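The Sandwich Is the Hard Part

Every company that sells a robot hand will tell you its hand is gentle. I have seen the word in five brochures this year, usually beside a photograph of an egg. Eggs, as it happens, are fairly easy. They are hard, they are round, and they don't come with lettuce.

Arif Lubis has stopped using eggs. His bench at Sondeck is stocked like the counter of a small train station, with soda, candy bars, cookies and pastries, and in July he let me spend an afternoon beside it while he compared two sets of fingers. One pair comes from Nalix and costs more than my car. The other, from Verschueren, is cheaper and looks it. The task is the same for both: pick up what the customer ordered and put it on the tray. 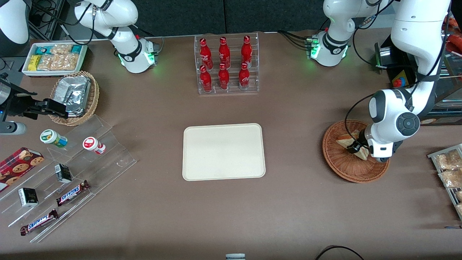
Lubis scores each grasp on a sheet of paper, in pencil, in a building that must contain a million dollars' worth of computers. A pass means the item arrives in a state he would pay for. "Would you eat it?" he asked me, several times, holding out things I would not have eaten.

The Nalix fingers are lovely on bottles and get fussy with wrappers. A candy bar is stiff in the middle and crinkly at both ends, and a hand that closes on the crinkly part tends to come away with a good hold on nothing much. The Verschueren pair just grabs. Over 79 tries it dropped fewer bars and ruined more bread, a record I could match at home.

Then there is the question of seeing. Clear acrylic shelves are a delight to shoppers and a misery to depth cameras, which look straight through them and report a candy bar hovering in space. Foil throws the light back in all directions. Lubis has been trying wrist cameras running on a Fusteo controller, on the theory that a hand should get a look at what it's about to squash. 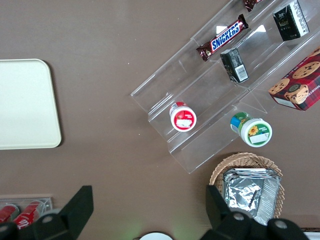 The wrist camera's view: candy and cookies on clear shelves, foil packets in the basket, and two black fingers in front.

He won't name a winner. Pressed, he said he'd take the Nalix for drinks and the Verschueren for candy, and for sandwiches he would hire a teenager.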